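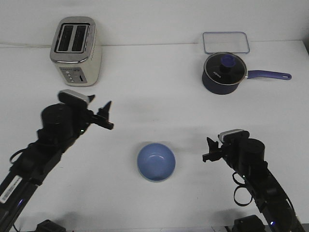

Figure 1. Two-slot toaster on a white tabletop, with a clear glass lid lying flat near the back.

Do Browning Numbers Mean Anything?
Kumaresan Thomas
Home Economics project report, 7/28/26

Every toaster dial I have ever used has numbers on it, and I have never believed them. The manual for the Bikura in my family's kitchen says setting 4 gives "golden, even toast." It doesn't say how long that takes or what counts as golden. My project was to find out if a setting on one toaster matches the same setting on another.

I borrowed a Datau and a Gumede from neighbors and used our own Bikura. All the bread was the same store brand of white sandwich bread. I ran 10 slices through each toaster at setting 4, one slice at a time, with a wait between runs so the metal could cool. I timed each run on my phone and compared the toast to a strip of paint cards.

The times did not agree. The 10 Bikura runs added up to 1458 seconds. The Gumede was much quicker and its toast was pale. The Datau landed in between but browned one side more than the other, and the manual is silent on that.

I also read a blog post claiming that the number on the dial is minutes. It isn't on any of these three. At setting 4 the Bikura would have needed 2400 seconds for the ten runs.

There are weak spots in my own work. Paint cards are a poor way to judge color, and my kitchen light changes in the afternoon. I opened a new loaf partway through the Datau runs, and fresher bread browns slower — I should have frozen one batch and used only that. Three toasters is also a small group. A classmate thinks older machines drift with use, which may be true, but I had no way to test it.

I would not trust a recipe that says "toast on 4." I'd trust one that gives a color.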